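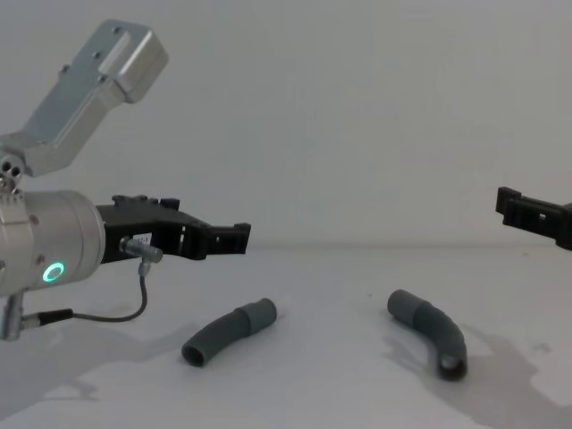 4.2 Green speed and scoring

Course operators often claim that faster greens make a layout harder. Our data give this little support. Across 2892 rounds at Bresatar and Trilleo, mean putts per round barely moved with the morning speed reading (Figure 2). The slope is slightly positive, but a handful of windy days at Trilleo account for most of it.

Figure 2. Putts per round against morning green speed, both courses.

We also doubt the readings themselves. Staff took them on the practice green, and 19 were entered after play had ended. Mahmoudi reports a stronger effect from 600 rounds, all played in club events, where pin positions are tougher. Until speed and pin position are recorded separately, we would not rate a course on either.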